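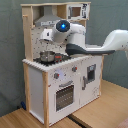

Fig. 9. Hood on the left, microwave on the right, pot on the stovetop.

2 min read

Setting up the upper section

Now the fun part – your Lallis play kitchen starts to look like a real one!

1. Stand the base on a flat, steady surface. A sturdy table works great.
2. Lower the top shelf board onto the posts and tighten the screws by hand.
3. Hang the range hood under the shelf, on the left.
4. Slide the microwave in on the right, window facing out.
5. Set the pot on the stovetop and get cooking!

Note: The top shelf holds up to 9 pounds, so there's plenty of room for pretend groceries.

CAUTION: Small screws are a choking hazard. Keep kids away until assembly is finished – then call them in!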